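Workshop notebook, Merkstead bench room
Entry: 2024-02-24
Entered by: Ruxandra Neagu
Subject: Sorting of the large table, first pass
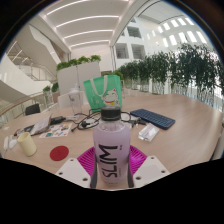

Large table before sorting, with the lavender "SLIM" bottle in front and the keyboard and cables behind.

The purpose of the session was to return the large table to general use. It was last cleared in December, and the items on it have since come from several projects. Under the room rules, anything left on a shared surface is to be put away, labelled or returned to its owner.

Bottle. Lavender plastic with a black screw cap and "SLIM" printed up the side. The line of text under the name is too small to read at arm's length and should be copied onto the shelf card. Bottles are to go upright in the Tromness cabinet, lower shelf, with the printed side outward. The contents have not been checked and the bottle is not to be decanted.

Keyboard. Dark navy. Assigned to the Dorari desk, subject to confirmation from Liew that the desk still needs one. If there is no reply by the next entry it goes into general stock under shelf number 676.

Cables. The black cables across the middle of the table are tangled together, and a small white plug is attached along one of them. They are to be separated by hand and coiled one at a time, each with a paper tag at the plug end. No cable is to be cut or pulled free by force. The black power adapter on the left side stays with its own cord until its rating has been read and written down. An adapter without a matching device goes in drawer 32.

Clear plastic box. Suitable for small parts. To be wiped and kept on the table as the holding box for anything that cannot be identified today.

Cup and red disc. The cream cup was standing near the front edge, too close for a table people lean across. Cups belong on the side counter. The disc looks like a coaster and can go with it unless someone claims it.

Paper items. The sheet of stickers is to be stored flat, in a folder. The open booklet with the white cover should be closed and filed with the manuals - title to be added to the index when filed.

Supplies: paper tags are held in packs of 1,000 and one pack is open. We are short of cable ties and 2 packs have been requested.

Outstanding:
Reply from Liew on the keyboard.
Adapter rating, to be entered on the drawer list.
Owner of the sticker sheet. A note has been left on the door.
Table surface to be wiped with a damp cloth only, along the grain, and dried before anything is set down again.

R.N.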